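埃克科姆老纱厂改造开放日走访记

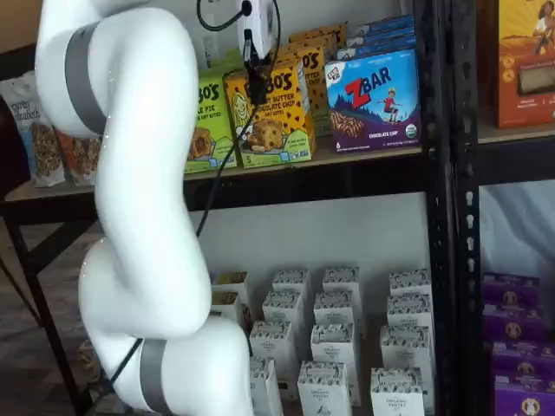 埃克科姆（Erkcombe）的老纱厂沿河排开，我早就想进去看看。今年开放日一共放出两条路线，一条走厂房外立面和河边的新公寓，一条走内部，我两条都报了名。上午先走外立面。带队的是建筑师托基尔·坦南特（Torquil Tennant），他在镇上做旧房改造多年，说话不快，走到哪里就停在哪里讲。他讲的第一件事是楼板。纱厂的楼板当年按机器荷载做，改成住宅以后富余很多，改成底层店铺也够用，麻烦在于地面找平。老楼板朝河的一侧沉了一点，人走在上面感觉不明显，放一排货架就看出来了，像黑色金属横梁配浅棕色层板的那种架子，横梁一长，斜不斜一眼就能看到。他的做法是在底层重新做一道架空地面，管线走在下面，店家以后要改位置也不用凿地。

外立面一共看了四栋。最早的一栋在街角，平面是一个不规则的五边形，原因是当年河岸线和道路的夹角不是直角，业主又舍不得让出地皮。砖是本地砖，颜色偏暗红，烧得不太均匀，近看每块都有深浅。窗过梁用的是石头，二层以上改成砖拱，省钱。转角处倒了一个圆角，砖是专门磨过的，缝很细。坦南特说修的时候最怕动这个圆角，现在的砖厂能做弧形砖，但半径对不上，最后是从后院一段拆下来的围墙里挑旧砖补的，补了87块。我站在街对面找补过的地方，找了一会儿，只能认出檐口下面的几块。

第二栋和第三栋原来是连着的，中间有一段两层的连廊。连廊在改造方案里争论过，开发方塞尔蒙特公司（Selmont）最初想拆，把地腾出来停车。规划部门没有同意，后来改成保留骨架，去掉后加的铁皮墙，做成半开敞的过道。我觉得结果不错。从街上可以直接看到河，走路的人也愿意从这里穿过去。地面铺的是花岗岩小方块，有些地方铺得偏松，推婴儿车的人要绕一下。排水沟做在中间，盖板是铸铁的，和两边的旧砖墙放在一起不突兀。

第四栋是新建的，贴着老厂房的山墙。这一栋我有保留意见。体量控制得还可以，檐口比老厂房低一层，开窗的节奏也跟着老房子走，可是砖选得太整齐，颜色太平，远看像一块贴上去的板。阳台一半凹进去，一半挑出来，凹进去的部分好看，挑出来的部分栏板用了磨砂玻璃，装上没多久，下沿已经有水渍。底层留给商铺，层高足够，门脸的分隔也细，每一间都不大。目前开了一家面包店和一家修鞋铺，其余几间的玻璃上贴着招租电话。

中午在连廊旁边吃了个三明治，风从河上过来，坐不久。

下午走内部，集合点在街角那栋的旧楼梯间。楼梯是石踏步，中间磨得凹下去一块，改造时没有换，只在凹得最深的几级上补了石条。扶手是铸铁的，刷了黑漆，高度不符合现在的规范，所以在里侧另加了一道木扶手。两道扶手并排，看着有点多余，上楼的时候我用的是木的那道，铁的太凉。

二层和三层是住宅。样板间开放了两套，小的一套朝街，大的一套朝河。小的那套进门就是厨房，卧室放在最里面，中间用一道不到顶的隔墙分开，铸铁柱正好落在餐桌旁边。柱子没有包起来，只除了锈，上了一层透明的保护漆，柱头上的铸造编号还能读。大的那套有两面窗，净高也高，缺点是供暖。坦南特自己也承认，这么大的窗加上这么厚的墙，冬天早上要提前很久开暖气。窗是新做的，按老窗的分格，内侧加了一层二次玻璃，这样外面看不出变化。有人问为什么不直接换双层中空玻璃，他说窗棂会加粗，街上看就不对了。

四层原来是晾晒间，现在改成公共活动室和几间出租的工作室。屋架全部露明，木料是北方松木，有几榀在火灾里烧过，表面炭化的部分刮掉以后截面还够，就留着用了。天窗朝北，光线很匀。活动室里摆着一个大模型，把厂区和周围几条街都做了出来，比我在网上看过的规划图清楚得多。看模型才明白，厂区后面那条沙里菲巷（Sharifi）原来是一条运货的支路，老地图上直通河边的吊装口，后来被一排车库堵住了。第二期的计划就是拆掉车库，把巷子重新打通。

关于第二期，现场问的人最多。目前公开的方案里，新增商铺面积是2000平方米，住宅没有增加多少，主要是把后排的染色车间改成办公和展览用房。有居民担心停车，也有人担心租金涨上去以后修鞋铺这样的小店留不住。坦南特只负责设计，租金的事他没有多说，让大家去看塞尔蒙特公司贴在一楼的说明。我下去看了，说明写得很简略，只讲头三年租金固定，三年以后按市场情况再议。旁边有一本意见簿，已经写了大半本，字迹有大有小，有一页整页都在讲垃圾桶该放在哪里。

离开之前我顺路去了染色车间的外围，里面还不开放，只能隔着围栏看。锯齿形屋顶一共7跨，其中靠河的一跨已经塌了一部分，用钢架临时撑着。墙上有一行很浅的旧字，是原来的厂名“费克伍德”（Fekwood），白漆剥落得差不多了，下午太阳斜着照过来的时候反而好认。按方案，这行字会原样保留，不重新描。这一点我赞成。镇上另一处旧仓库前几年把墙上的老字重新刷了一遍，刷得太新，像昨天才挂的招牌。

交通方面简单说几句。从火车站走过来一刻钟左右，过桥以后左转，沿河有步道。开车的话桥北有停车场，开放日当天早早就停满了。厂区里的厕所只有一处，在连廊尽头，排队时间不短。内部路线有不少台阶，电梯当天只通到三层，去活动室要再走一段楼梯，腿脚不方便的人最好事先打电话问一下。路线图在入口处领，免费，背面印着四栋楼的建造年代和改造前后的平面，值得留一份。

下一次开放日在七月，届时沙里菲巷的车库应该已经拆完，染色车间会不会开放还没有定。我打算再去一次，主要想看看巷子打通以后从街上能不能望见吊装口，也想看看第四栋的砖过了一个雨季以后颜色有没有沉下来一点。

发表于2023年2月5日

分类：走访 / 旧厂房改造 / 街区与沿街商铺

联系我们 | 版权所有，转载请注明出处 | 返回顶部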